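Jovden Street Repair and Lending Library
Progress report to the Daslow Fund, second period
2025-04-24

Dear Annick Mallet,

You asked for something shorter than last time, and for fewer remarks about the boiler. I have managed the first.

The lending library now holds 979 items, up from the figure in our application, though I should admit that a good many of the new arrivals are cake tins. People part with cake tins very easily. What they want to borrow is the carpet cleaner, of which we have one, and which has spent so little time on its shelf that Leopoldo Ledesma has given the shelf to the cake tins.

Membership stands at 48 households. The target in the grant agreement was higher and we expect to reach it by July, when the students have gone and the people who live here all year notice that we exist. Tâm Hà has rewritten the joining form so that it fits on one side of paper. The old one asked for a second telephone number, which several members took as an accusation.
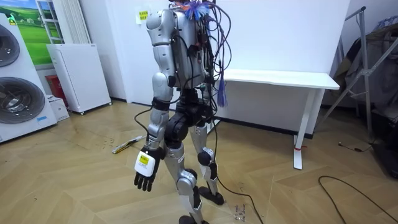
Spending is close to plan. Of the £3,583 released for this period, most went on the insurance, the tool cabinet and the pat testing, in that order. The tool cabinet came from Isitz and arrived without its key. A key followed, for a different cabinet. We have since had the right one, and a spare, and the underspend on "locksmith" (£99) is offered back to you with some pride.

Repair evenings have gone better than I predicted in the last report, where I believe I used the word "doomed". Lamps, toasters and radios make up the bulk of it, with a steady trickle of zips. Teodoro Palacios leads on anything with a plug and Tamer Abu Hammour on anything with a seam, and the two of them have reached an agreement about electric blankets that I have chosen not to look into.

We did lose one evening to the Cortés sewing machine, a gift we should have refused. It sews backwards very well. It is now on the spares shelf, where it has already given up a belt and a bulb to worthier machines.

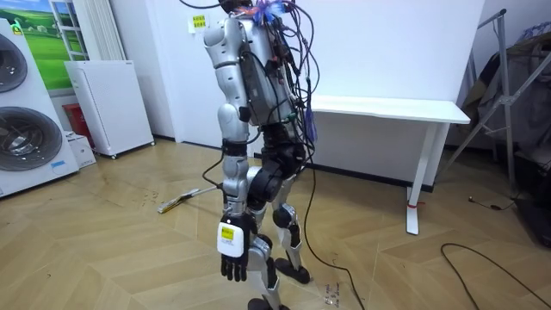 The part of the plan that is behind is the set of advice sheets. We promised you six and have finished two, "Changing a Fuse" and "Is It Worth Mending?", the second of which has been called gloomy by people whose kettles did not pass. The third, on cables, has been through four drafts, and the argument is over how strict to be. Tamer would have every lead coiled, tied and labelled. I would settle for nothing left trailing towards the floor, and would let a tassel of ties stand as evidence that people do at least try. Tâm has been asked to choose between us and has gone on leave.

For the next period we would like to move £200 from publicity to storage. The posters worked, in the sense that people came, and most of them brought something large. We would also like your view on late fees. At present we charge none and send a polite message, then a less polite one, then Leopoldo, who lives near most of the offenders.

Accounts and the item list are attached. The boiler is covered separately, in an appendix you are free to ignore.

With thanks, as ever, from all of us at Jovden Street.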